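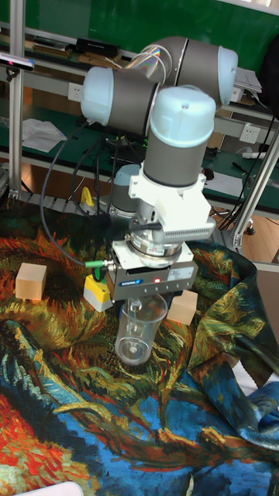 Teaching an arm by hand: shop tips

Sellers say one demo is enough. I doubt it. Show the task 12 times, starting the cup somewhere new each time.

Keep your fingers off the gripper when you guide the arm - push at the wrist. 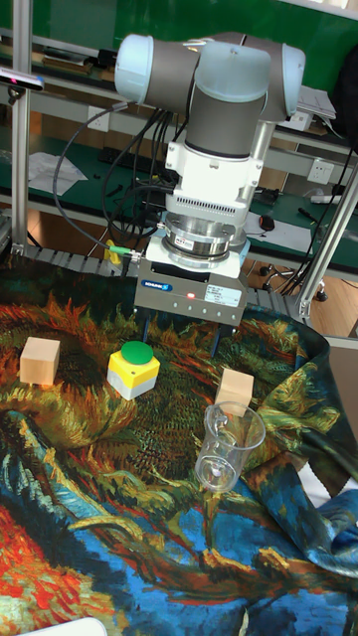
Photo: Bunbridge Workshop Pages

Remote control looks easier, but your shaky moves get saved too. Go slow near anything clear.
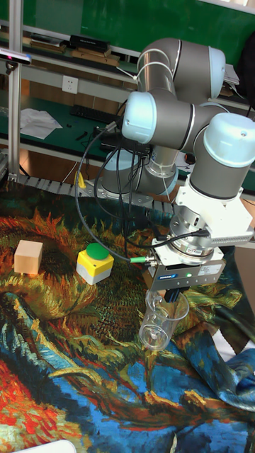
Throw out bad runs the same day. A folder of 2,000 sloppy ones won't teach it much, whatever the Zerkelton brochure claims.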